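Gripper notebook – student manipulation project
2024-04-12
Present: me, Fuad, Dima for the second half

Started late. The handheld logger wouldn't mount its card and Fuad spent half an hour blaming the card. It was the reader. It is always the reader, and we always buy a new card.

Goal for the day was more demonstrations of the vegetable task for the club's October entry. We have 2332 clips on the drive. The plan says 4000. Dima wrote the plan before anyone had tried to pick up a toy vegetable with a handheld gripper 330 times in one week, and I would like that noted somewhere, so I am noting it.

First block: the green and purple one. It likes to roll when the finger comes in too fast, so I've been going in slow from the side and letting the finger settle against it before closing. Slow looks bad in the speed stats. Fuad says the stats can be fixed in resampling. Fuad says this about most things. 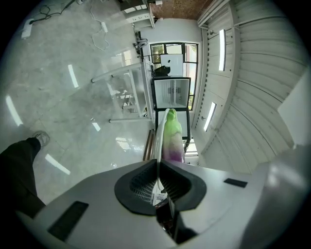

Green and purple piece, finger against its left side.

Notes from the block:

Fisheye distortion is worst near the rim, as expected. Table legs splay out like a camping stool. Calibration from last week still holds in the middle of the view, so I'm leaving it alone until somebody proves otherwise.

Floor glare. The polished tile throws the ceiling lights back up at us and the tracker picks up features in the reflections. It then believes in them sincerely. Nulen (the tracking package, not a person, Dima's mother asked) lost its pose twice when I swung low past the table. Both clips tagged bad. Try: keep the gripper higher on the approach, or run with fewer lights on and see who complains.

Cables on the floor by the power strip need taping down. I wrote the same sentence last month.

Second block: purple egg. The shape is easy and the surface is not. It is very shiny, and the segmentation script keeps treating the highlights as separate objects. Moussa's old threshold file made it worse. I put it back where I found it and we will not speak of it.

Dima wanted two-gripper clips for the handover part, so one of us brings the second gripper in from the left while the first stays put under the egg. Agreeing on who moves is harder than the moving. We settled on a spoken "mine" from whoever is closing. By the end it sounded like a volleyball practice. 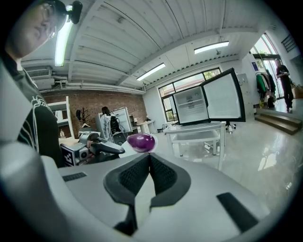 Purple egg at the tip of the V, second gripper coming in from the left with its tag facing out.

Things to fix on the two-gripper setup:

Tag must stay facing outward. If the second operator rolls the wrist, the detector drops it and the relative pose goes with it. Fuad wants tags on two more faces. Fine by me if Fuad prints them.

Finger pads: the mesh texture is supposed to help with smooth objects. I can't tell from today whether it does. Needs a proper comparison against plain pads, same object, same person holding the gripper.

Clip start and stop. We each press our own button, so the two recordings never begin together. Sync on a tap against the table for now. The Puroma sync box would solve it and costs more than our snack budget, which is our entire budget.

The fridge door task is still on the list after this one. Nobody has agreed on where the handle grasp should start, and Gulton (team name for the other half of the club, long story, involves a typo) claims they have a method. They have shown us a slide.

Did not finish the labels. Bad clips are in the folder called bad, except the first few, which are in the folder called bad2. Dima has the drive until Monday. Fuad has the reader, and I've asked for it to be returned to him as scrap.

Next session: tape, tags, then the egg again with the lights down.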